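Gridside Building, Second Floor Workroom
Minutes of the room users' meeting, September 2, 2022

Present: Guido Donati (chair), representatives of Dretetier and Pultum, two bench users, minute taker.
Apologies: Vestergaard.

1. Previous minutes
Accepted with one correction. Under item 4, "bench lighting" should read "bench power". No change to the action attached to it.

2. Bench power
The two outlets under the window bench remain on the same breaker as the corridor sockets. Dretetier reported one trip during the period. Load at the time was not recorded. Separation of the circuits was quoted at 431, parts and labor included. The quote was accepted. Work will be done outside shared hours and the bench will be out of use for one morning.
Action: Donati to confirm the morning with the electrician and post it on the door.

3. Desk allocation
Pultum asked to keep its present desk through the end of September. Agreed. Dretetier moves to the inner row once the shelving there has been cleared. Monitors stay with the desks and are not to be swapped between groups. Keyboards and mice may be moved, but go back to the same desk at the end of the session.
The chair noted that the inner row is darker than the window side. A desk lamp will be tried before any change to the ceiling fittings is priced.
Action: Pultum to bring a lamp from storage.

4. Cable storage
The cable drawer was sorted after the last meeting. Leads are now in bags by connector type, with the longer ones coiled on the hooks. Unlabeled power adapters have been put in a separate box. Anything left in that box by the next meeting goes to electrical recycling.
Vestergaard had asked in writing whether personal chargers could be kept in the drawer. Not agreed. They stay in lockers.
Action: all users to check the adapter box.

5. Small corded devices on the tables
The present practice is to run the cord across the tabletop and over the far edge. It keeps the near side of the table clear, but any pull on the cord from behind moves the device. The meeting considered three options:
- adhesive clips on the far edge strip
- a grommet hole through the top
- a weighted cable holder, loose on the table
The grommet was rejected, as the tables are on lease. Clips were preferred on cost, about 40 for all tables. Concern was raised that the adhesive may mark the wood of the edge strip on removal. One clip will be fitted to one table as a test.

The white four-button unit, with its thin white cable, was taken as the reference case for clip size.
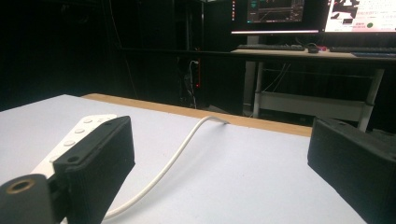 Vestergaard wrote afterward, on reading the draft, that a clip sized for a cable that thin would be no use for the heavier leads, and asked that two sizes be ordered from the start. The chair replied that the test would go ahead with the small size and that a second size would be added to the order if the adhesive proved acceptable. Vestergaard accepted this on condition that the test table also be wiped down with the usual cleaning fluid - the last set of clips let go after cleaning, not under load.
Action: Dretetier to fit the test clip and report on grip and marking.

6. Cleaning of tabletops
White tops to be wiped with a damp cloth and mild soap. Solvent only on request, and never on the wooden edge. Cloths are in the cabinet by the door, 8 remaining.
Action: Donati to reorder cloths.

7. Other business
The key to the outer cabinet is still missing. Replacement of the lock deferred. Pultum asked for the room booking sheet to be moved from the corridor to the inside of the door. Agreed.

Next meeting: to be set once the date of the electrical work is known.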